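アーム導入の見積もり、まだ判を押せない

Skivasachから届いた見積もりを、また最初から読み直しています。本体800万円、年間保守が40万円。ここまではまあいい。気になるのは「周辺一式」という行で、架台も安全柵も立ち上げ作業も全部ここに入っているらしく、内訳を頼んだら前回とほぼ同じPDFが返ってきました。合計するとおよそ1000万円。一式という言葉は便利ですね、売る側には。

Vustonのほうは「まずシミュレーションで検証を」と勧めてきます。実機を買う前に試せるのはありがたい。ただ、画面の中で片付けができても、うちの作業台で同じ動きをする保証はどこにもないわけで。

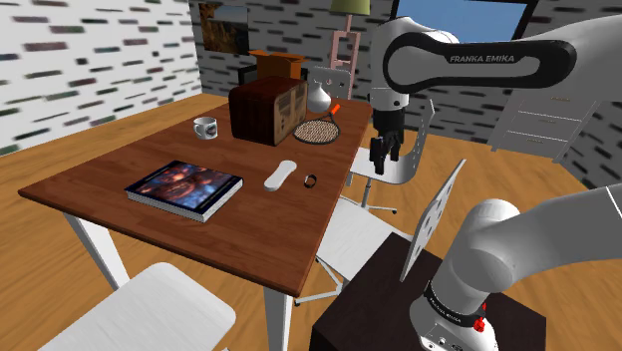
シミュレーション画面。テーブルの上に本、マグカップ、ラジオ、テニスラケットなど。

こういう均一な明るさの部屋で出た成功率を、そのまま投資回収の表に入れる気にはなれません。営業資料では13か月で回収とありますが、停止時間も教える人の手間も計算に入っていない。

当面は検証用のライセンスだけ短期で契約し、本体は12月の予算会議まで保留にするつもりです。それまでに内訳が出てこなければ、Berishaにも相見積もりを頼みます。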